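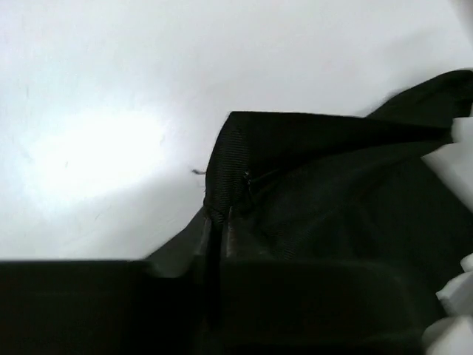

Figure 1. Black fabric with a hemmed edge on a white surface.

How local news covered the Pernholm market attack
Media Studies project report, 24th January

Background
Armed men attacked the covered market at Pernholm in early January. The first reports gave 2 dead. By the next evening the figure was 39, and it has not changed since. Our group compared how the attack was reported by the Vemer Courier, a regional daily, and Radio Tuvetti, which broadcasts to the villages north of the town.

Method
We collected 45 items from the first week, split between the two outlets. Each item was read or listened to twice and coded for source, death toll and any claim about who was responsible. Radio items were typed up first, which took longer than planned.

Findings
The Courier relied mostly on police statements and named a suspected group on the first day. Radio Tuvetti used more witnesses and did not name a group until the district office in Kravets had done so. Both gave the number of people who fled as 2,000, but neither said where the figure came from. Corrections to the early death toll were short and easy to miss. The Courier printed its correction on page six.

Limits
We had no access to the radio's night bulletins. Two coders disagreed on what counted as a claim of responsibility, and those items were left out of the source table.

Related reports
Flood warnings in Vemer: who heard them?
Election posters in Kravets
Radio listening in Tuvetti villages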